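Serving cold drinks, notes for week 5
Kekeli Frimpong, Henero evening course

Hello again! Last week we ran out of time before glasses and cups, so I've put my bits on setting out and pouring here. Bring a tea towel and read page 6 of the blue booklet first.
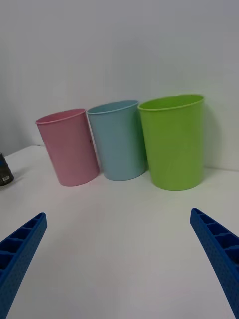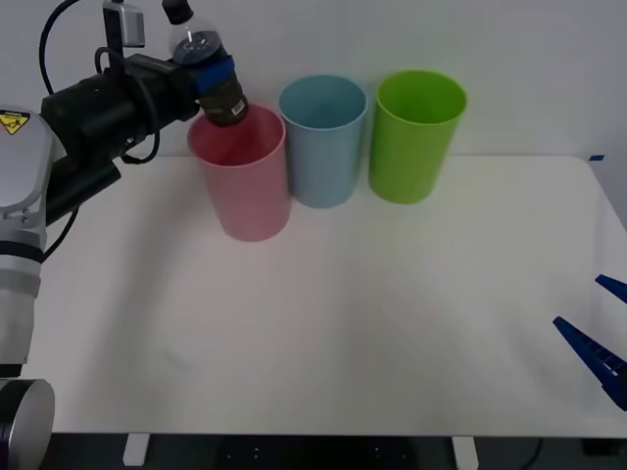
Most spills at a children's table come from setting out badly, long before anyone picks up a drink. I like a row with a finger's width between cups – pink and light blue standing as close as those two are asking to be knocked when somebody grabs one. Different colours are a great help, though (each child remembers their own), and I'd choose them over name stickers any day.

For pouring, bring the bottle to the cup, keep it low and stop at 3 quarters. Aliki fills hers to the brim and we've agreed to differ!

For next time: practise with water at home, then try it left-handed.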